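Shared workshop's home-built arm gets its second wrist, and a name

The robot arm that has been taking shape at the Andedance workshop since February has a new wrist, new air hoses and, after a long and very friendly argument over the soup pot, a name. It will be called Hindetti, and anyone who would like to come and meet it is welcome at the open evening later this month, from 7 p.m. until the coffee runs out.

For readers who haven't been following along, Hindetti is the work of a small group of members who wanted an arm that could pass things to a person sitting at a bench. The idea came up during a winter repair night, when one of the regulars had a hand in a cast and kept having to ask a neighbor for the next screwdriver (the neighbor didn't mind, but the neighbor also had a toaster to finish). Somebody said there ought to be a machine for that, somebody else said there was a perfectly good heap of motors in the back cupboard, and by the end of the night there was a drawing on the back of a seed catalog. The drawing is still pinned up by the door, and the arm looks a fair bit like it, apart from the hat.

Money was always going to be the sticking point. The group set itself a budget of $2779, which was raised with two bake sales, a rummage sale and a jar at the front counter, and so far it has spent $1411 of that, most of it on motors and the control board. Plenty of the rest came for free or nearly so. Stundska, the plumbing supply shop on the corner, let the builders go through its bin of returned fittings with a cardboard box, and they came away very pleased with themselves and rather dusty. The Snorradóttir sewing room upstairs lent its long cutting table for two weekends of wiring, which was kind, and asked only that the solder stay away from the velvet.

The first wrist was a lovely piece of work and everyone was sorry to see it go. It turned smoothly and looked very handsome, but it was heavy, and the arm would dip its elbow like a tired waiter whenever it reached out to full length. The new one comes in at 300 grams lighter. Getting there meant three redesigns, a good deal of sanding and one part that had to be made all over again after being printed as a mirror image of itself, an evening's work that now hangs on the wall as a decoration.

The grip is worked by air, and much of this past month has gone into hoses. They have to bend every time the wrist turns, and they mustn't kink, pull loose or rub on anything along the way. The builders tried clear tubing first, then a garden product that smelled so strongly of tires that it was carried outside the same night. The group has since settled on a plan for the routing and written it up in the project binder, with sketches, so that the next person to take the wrist apart will have some hope of putting it back together.

Evenings on the project tend to go the same way. Someone reads out the list from last time, someone else crosses off the things that were done and adds twice as many new ones, and then everybody settles in wherever there's space and a socket. Newcomers get a job within ten minutes, usually holding something, and more than a few of them have come back the next week to hold something else. There's no need to know anything about motors. One of the steadiest hands on the build belongs to a member who joined to learn to cane chairs!

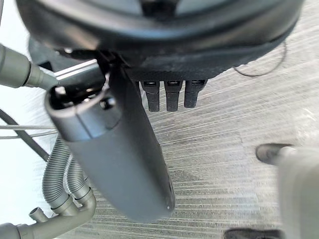 The hoses are still what worries me, wrote Stundska in the workshop's online guest book, and I'd put a proper strain relief on every joint before letting it hand anybody a hammer. A soft sponge for the first month, please, and then we can talk about spoons.

The builders have taken that to heart, and the list for the coming weeks begins with clamps. After that comes a big red stop button within reach of whoever is sitting at the bench, and then some patient work on the software, which at the moment lets the arm move only one joint at a time. It makes for slow going. A trial run with a sponge is planned for the open evening if the clamps are in by then, and if they aren't, visitors can still see the parts laid out, leaf through the binder and try the hand controls with the air switched off.

The workshop is also looking for a sturdy rolling base, a quiet air compressor (the present one can be heard from the bus stop) and a few more pairs of safety glasses in children's sizes. Offers can be left at the front counter any afternoon after 3, or dropped through the mail slot with a phone number. Please write the number clearly, as the last offer of a compressor came with one that nobody could read, and the group would very much like to hear from that person again.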